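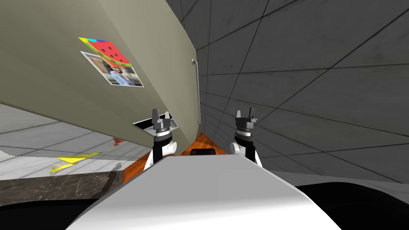
A picture of a slice of watermelon, showing the red flesh, black seeds and green rind

Watermelon

The watermelon (Citrullus lanatus) is a flowering plant of the gourd family, grown for its large edible fruit. It is a trailing annual vine with lobed leaves and small yellow flowers. The name is used for both the plant and the fruit.

Origin and history

The wild relatives of the watermelon are native to Africa. Many of them have pale, hard and often bitter flesh. Seeds and paintings from ancient Egypt show that the fruit was known in the Nile valley thousands of years ago. It later spread around the Mediterranean and east to India and China, and was brought to the Americas by European colonists and enslaved Africans.

Description

The fruit is a type of berry with a thick rind, called a pepo by botanists. The rind is usually green, either plain or striped. The flesh of most modern varieties is red or pink, but yellow, orange and white kinds are also grown. The red color comes from lycopene, the pigment also found in tomatoes. Seeds may be black, brown, tan or white. So-called seedless fruit often contains small, soft white seed coats that are eaten with the flesh.

Cultivation

Watermelons need a long warm season and do poorly in cold soil. Seed is sown outdoors after the last frost or started under cover and moved out later. The vines take up a lot of room, and plants are commonly set at least 2 feet apart in wide rows. Bees carry pollen from the male flowers to the female flowers, and poor pollination can lead to misshapen fruit.

Growers judge ripeness by several signs — a dried tendril next to the stem, a yellow patch where the fruit rested on the ground, and a dull rather than shiny skin. Watermelons do not grow sweeter after picking.

The small-fruited variety Birero was bred by Randa Smadi at Mirnolholm for areas with short summers. Its fruit averages 5 pounds, and the vines are kept to a single main stem.

Uses

The flesh is mostly eaten raw, alone or in salads, and is also pressed for juice. The rind can be pickled, stewed or stir-fried. Roasted seeds are a snack in parts of Asia, Africa and the Middle East, and in West Africa the seeds of related melons are ground to thicken soups.

See also

Cantaloupe
Citron melon
Cucurbitaceae
Pickled rind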